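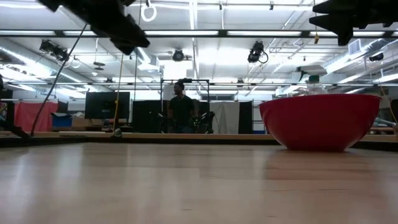
Books for the Nimri school run – what are we sending?

omolara_e
Posted 3/6/23
Hi all! The count is in and we have 1,759 books boxed up for the primary school in Nimri, which is wonderful (my back is less thrilled). My question is about the textbooks. Do we send them or not? I say storybooks only. Those kids have math books, they don't have anything to read for fun!

arnar.d
Do they have math books though? The head teacher's letter asked for 136 grade 5 readers and I don't see those on the list anywhere. I'd rather send what they asked for.

omolara_e
Fair, I missed that letter. Can you post it again?

frauke_w
I'm with Arnar on the readers, but please no old textbooks. I unpacked the last lot at Baltura and half of them were for a syllabus the school dropped years ago. They sat in a hallway.
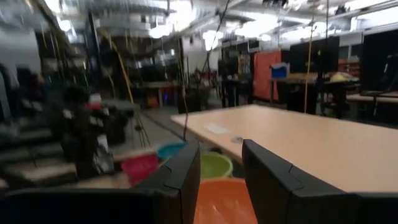

Clalex Reading Club – Schools & Shipping Team

mohcine77
Hmm, I don't agree. I learned to read English from my uncle's old geography book and loved every page – maps, rivers, all of it. An out of date book is still a book.

frauke_w
Sure, one book at your uncle's house. Try shelving three boxes of the same one, Mohcine.

mohcine77
OK, three boxes is a lot of rivers. Could we keep one or two copies of each then?

shabnam_b
I can live with that. Arnar, I'll ask my sister's school about the grade 5 readers, they were clearing a cupboard in March. Does anyone still have the tape gun?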